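Two-arm pick and place: simulation stage before the workshop build
Teditz project report
Esther Mugo
March 6, 2024

12 shares 3 comments

1. Background

The aim of the project is to build a pair of small robot arms in the shared workshop at Horwood and have them work together on objects that are light, rounded and easy to mark. The mechanical build is partly done. The left arm is assembled as far as the elbow, and the right arm is still a set of printed parts and a bag of fasteners. The simulation was moved forward in February so that the control code could be written while the second batch of motors was on order.

This report covers the simulated yard task only. Wiring, power supply and the bench mount are in the Votunlow build notes.

2. Task

The task is to pick up a decorated egg and put it in a basket. The right arm does the grasping. The left arm works near the basket and has to keep clear of the egg's path. The two arms share one workspace and neither has a fixed right of way, so the planner has to check each arm against the other at every step.

An outdoor setting was chosen over a plain tabletop. Grass gives the depth estimate a harder time than a flat bench, and the tree trunk is an obstacle that can't be moved out of the way.

3. Method

Each arm was given its own joint controller, with a single planner above both. Grasp points on the egg were set by hand for the first runs and then taken from the object's pose. Grip force was limited in software, using the limit intended for the real fingers.

A total of 261 runs were made, with the starting position of the egg changed each time. The first 154 used the early planner, which moved one arm at a time. The remaining 107 used the shared planner.

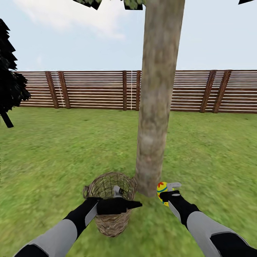

Figure 1. Egg held in the right gripper, left gripper over the basket.

Poses of the kind in Figure 1 caused most of the trouble. With the left gripper over the opening, there is no free path straight down for the egg. The early planner treated the basket as a solid cylinder and did not check whether the opening was covered. The shared planner holds the right arm until the left has withdrawn.

4. Results

The egg ended up in the basket in 187 of the 261 runs. The early planner accounts for 105 of these and the shared planner for 82. Failures were sorted by hand into missed grasps, contact between the arms, and drops outside the rim. Contact between the arms was the largest group under the early planner and the smallest under the shared one. Missed grasps did not change much, as the grasp code was the same in both sets.

The shared planner is slower – the waiting step adds time to every run, including those where the left arm was already clear. This has not been tuned.

5. Limits

Contact in the simulator is simple. The egg is rigid and the fingers do not flex, so the force limit has not been tested in any useful way. The method for measuring finger stiffness follows the Urbonaitė worksheet and will be repeated on the printed parts.

6. Next steps

Finish the right arm. Fit the finger pads and measure them. Repeat the egg task on the bench at low speed, with the same log format, so that the two sets of results can be compared directly. The left arm's rest position should also be moved back from the basket before the first bench run.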